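Selling Secondhand Fashion Online
Session 6: Writing the listing for a used handbag
Instructor: Ifeoma Ajayi

Last session you all learned to photograph a clasp. Now you have to say something about it, and "gorgeous" is taken. Of the 58 practice listings handed in for July's group, most used it in the first line, and one used it for a shoelace.

1. Start with what it is

Maker, type of bag, material, color, in that order. "Lesar shoulder bag, grained leather, dark brown." A buyer searching for a shoulder bag types "shoulder bag." She does not type "timeless companion for the modern wanderer."

If you don't know the material, say "leather-look" or "material not marked." Guessing leather when it's vinyl gets you a return, a cross message, and the bag back smelling of someone else's perfume.

2. Measure it

Width across the base, height without the handle, depth, and handle drop. Handle drop is the distance from the top of the handle's arch to the top edge of the bag. Half of all buyer questions are handle drop in disguise ("will it go over a winter coat?").

Use a tape measure. Please stop writing "fits all the essentials." Your essentials may be a lip balm. Hers may be a tablet and a sandwich.
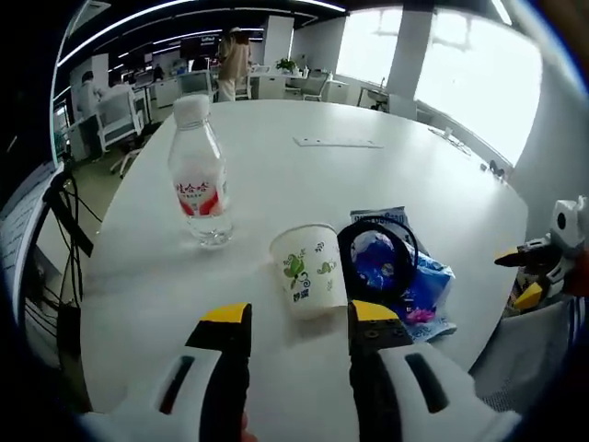 Paper cup, water bottle and plastic bag on a white table.

3. Condition words, and what they mean in this class

New with tags: the tags are attached. Tags in a drawer are just tags.
Excellent: used, with no flaw you can find in daylight.
Very good: small marks, each one listed.
Good: visible wear at the corners, handle or lining. List and photograph it.
Fair: the buyer is probably handy with glue.

"Vintage" is an age and gets no points as a condition. Neither does "well loved," which every buyer over the age of twelve reads as "there is ink in it."

4. Look at the places sellers skip

Corners of the base. Underside of the handle. Edge paint. Zipper pulls and the last inch of the zipper. Inside pocket seams. The smell, which you will have to describe in words, so practice on something easy.
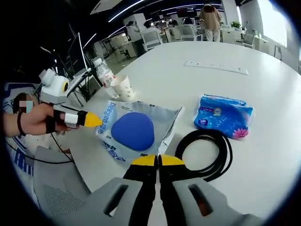
Write the flaw down in the same plain tone as everything else. "Scratch on back panel, 6 mm." A flaw stated flatly in line four hardly hurts the price. The same flaw found by the buyer costs you the sale and your evening.

5. Brand names and fakes

Do not write "Oyelaran style" or "inspired by Dalolari" for a bag made by neither. Most sites will pull the listing, and they are right to. If you have a receipt or dust bag, say so. If you have neither, say that too, and don't put "100% authentic" in capitals. Capitals have never authenticated anything.

6. Pricing, briefly

Look up sold prices. Asking prices tell you what people dream about. A Dalolari tote can sit at 800 dollars for a year while the same tote sells at 200 every other week.

Homework, due 15th December

Write one listing for a bag you own or can borrow. Title, measurements, condition, flaws, price. Swap with your partner from the Lorkton table, who will read it without seeing the bag and try to draw it. Bring the drawing. Adjectives should be limited to ones your partner can draw.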